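Drying herbs at home: how much smell is lost after one month?
Project report by Ursina Lüthi and Bouchra Bouazza, supervised by Hermine Wieser
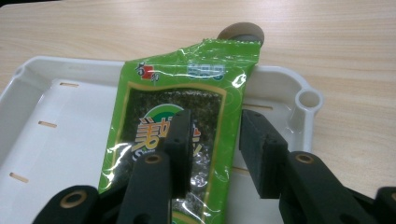
1. Why we chose this subject

In both our families herbs are dried in summer and used until spring. Bouchra's grandmother dries mint in the dark, and in my family the oven is used, with the door a little open. Each side was sure that the other method spoils the taste. We wanted to find out if other people can notice a difference at all.

2. Method

We bought peppermint and sage from the garden shop Clido, all from the same delivery. The leaves were washed, patted with a cloth and divided in two parts. The first part was dried in the oven at 40 degrees with the fan on. The second part hung in the cellar of the school, where it is dark but not very warm. We stopped when a leaf broke between the fingers and did not bend any more.

Afterwards we filled the leaves in glass jars and kept them closed for one month. For the tasting we used one gram of leaves with 195 millilitres of hot water and waited 5 minutes. The cups had only a letter on them, so the tasters did not know which tea they were drinking.

3. Results

With the peppermint most tasters preferred the cellar leaves. They wrote words like "fresh" and "cold". The oven mint was called "flat" or "like hay". With the sage the answers were mixed, and two tasters gave the same mark to both cups.

The colour was also different. The oven mint stayed greener — this surprised us, as we had expected the opposite.

4. Problems

The cellar was more humid in the second week and a small bunch of sage became mouldy. We threw it away and continued with less material. Also our kitchen scale is not exact below one gram, therefore we weighed ten portions together and divided them by eye.

5. What we would change

We would ask more tasters and repeat the test in February, when the jars are older. Hannelore Mayrhofer from the biology class advised us to try thyme too, because its leaves are small and dry quickly.

We thank Heidrun Gasser for the key to the cellar.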